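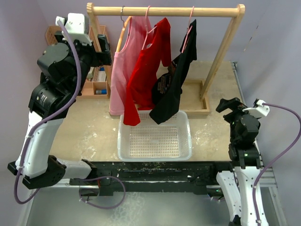 2. Test of the Indside two-arm kit

Our task in the course was to review a robot kit that a small laundry could buy. We chose the Indside kit, sold by Cundard. The price we were offered was 1,786 dollars, without the table. The kit has two arms with grippers, and the seller also gives a support plan for 49 dollars per month. We did not take this plan.

The job for the arms was to take clothes from a hanging rail and put them in a plastic basket. We made 10 runs with thin garments. In 4 of them a garment stayed on its hanger and we had to stop the program by hand.

2.1 What we noticed

The black clothes were the hardest for us to set up. The manual explains the calibration well, but the chapter about the grip force is too short, and we asked Cundard two times by e-mail before we understood it. The answers were polite and came the next day.

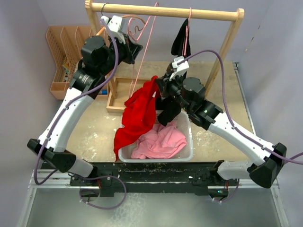
Can the kit be used by a person without programming experience?
Only for the ready tasks in the menu. To change the order of the movements, the user must edit a script, and for this our group needed one full afternoon.

Report handed in 10/10/25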